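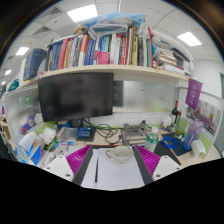
Unit 6: Keeping and finding paper records

Handout, revised 2018-12-03

Read this before the second workshop. It covers sorting, naming, storing and throwing away paper in a small office. Electronic records are in Unit 7, although some of the rules are the same.

6.1 What counts as a record

A record is any document that shows what was decided, agreed, paid or sent. A signed order form is a record. A draft of the same form with no signature is usually not. Scrap notes from a phone call fall in between: if the note is the only proof that the call took place, treat it as a record until a proper entry has been made in the call log, then destroy it.

Books, catalogues and printed manuals are reference material. They can sit on an open shelf and do not need a file number.

6.2 Active, semi-active and closed

Active papers are in use this week or are waiting for a reply. They stay at the desk or within reach of it.

Semi-active papers are looked at now and then, for example last year's supplier letters. They go in the shared cabinet.

Closed papers are finished with but must be kept for a set period. They go in boxes, in a store room or off site.

Most lost papers in small offices are active papers that were put with closed ones too early, or closed papers that never left the desk. In the Calloway exercise from the first workshop, 83 of the 100 sheets handed out were closed. Many groups marked them as active, mainly where the date was recent. A recent date does not make a paper active. Ask whether anyone still has to do something with it.

6.3 Choosing a filing order

There are four common orders.

By name. Easy to learn and needs no index. Works badly when a firm changes its name or trades under two. File under the name on the contract and put a cross-reference slip under the other.

By number. Each file gets the next free number and an index tells you who it belongs to. New files always go at the end, so the cabinet never has to be shuffled along. If the index is lost, so is everything else, more or less. Keep a second copy in another room.

By date. Good for invoices, bank statements and delivery notes. Poor for letters, as people remember who wrote long before they remember when.

By subject. Needs an agreed list of subjects. Without one, the same letter could go under Premises, Repairs or Insurance, depending on who is filing that day.

Mixed systems are allowed. The Fultier case study uses names for customers and dates for invoices. Write down which order applies to which drawer and tape the list inside the cabinet door.

6.4 Labels

Put the label on the front edge of the folder where it shows without lifting. Write the file number first, then the name, then the year it was opened. File 241 would be labelled

241 Zornora Ltd, lease

with the year underneath. Do not use Miscellaneous, General or Other. If a paper seems to fit nowhere, the subject list needs a new line.

6.5 Taking a file out

Leave an out card in its place with your initials, the date and the file number. Return the whole file, including any papers you added, in date order with the newest on top. Do not lend single sheets. Copy the sheet and leave the original where it is.

6.6 How long to keep things

Periods differ by type of record and by country, and your employer will have its own schedule. For this course use the Zanus schedule in Appendix B. Count from the end of the financial year, not from the date on the paper. For a year ending in April, an invoice dated in May has almost a full year to run before counting starts.

6.7 Before the workshop

Read the Fultier case study and mark each paper in it as active, semi-active or closed.

Draw up a subject list for an office you know. Keep it to one page.

Bring Appendix B and a pencil. Folders and blank labels will be provided.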